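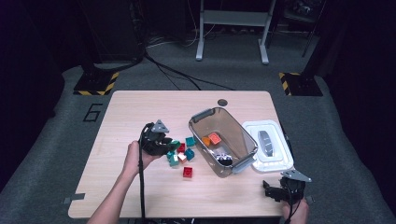
September 11, 2023

Share this post (3)
Print | E-mail a link

Notice periods and the first week of a placement

Since February, the Callance office has placed more candidates in permanent posts than in temporary ones. This has brought a matter to my attention which I did not treat with enough care in earlier posts: the weeks between the acceptance of an offer and the first day at work.

A candidate who has accepted a post will usually owe notice to a present employer. During that time the agency often falls silent, the new employer assumes that all is in order, and the candidate is left to deal with a counter-offer alone. I reviewed 50 of our own files over the summer. In most of the cases where a candidate withdrew, our last recorded contact had been the letter confirming the salary.

Our practice at Vultell has therefore changed. The consultant who arranged the placement now telephones the candidate once a week until the start date, and writes to the employer's hiring manager at the midpoint of the notice period. The calls are short. They cover the start time, the documents to be brought, travel, and any doubts the candidate may wish to raise.

Employers have asked whether this service carries a charge. It does not. The fee for a permanent placement remains as set out in the terms of business, and the rebate period is unchanged.

Temporary staff are in a different position, as many begin within a day or two of registration. For them we have rewritten the assignment sheet, which now fits on one page and states the rate of pay, the name of the site contact and the procedure for reporting sickness. The Cestaston branch has issued 400 of these sheets. Sotelo will follow once its present stock of forms has been used — I am told that this will not take long.

Candidates who are already serving notice and have not heard from their consultant should telephone the branch with which they registered.

2 comments

Vultell Recruitment, Callance office | Contact us | Copyright 2023 | Back to top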